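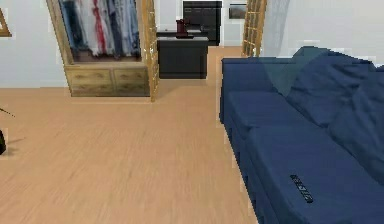
Trudthorpe, 19/08/2023

Hi all, time for another update on the Sallevard housing project, and there's plenty to tell you (grab a coffee!). Your grant has now paid for heating checks in 40 homes, and the tenants' advice line has taken 210 calls since January. Most of them were about damp, a few about noisy pipes, and one very long one about a neighbor's rooster.

The big news is that Hellström finally signed the repair contract. I'd been chasing them all spring, so I did a little dance in the hallway when the email came in. They start on the north side of Sallevard and work down toward the river, with 6 homes in the first batch.

Now the less cheerful part. The Limus booking system is still giving us trouble. It sends people two reminders for the same visit and then none for the next one, so I've gone back to phoning everybody the evening before. It eats up my time, but folks do seem to like a call.

Money is fine. We've spent 50 percent of the repair budget and a bit less than planned on printing. I'd like to move what's left of the printing money over to translation, if you're okay with that – the leaflets are only in English right now and I keep getting asked for others. Could you let me know before the next payment goes out?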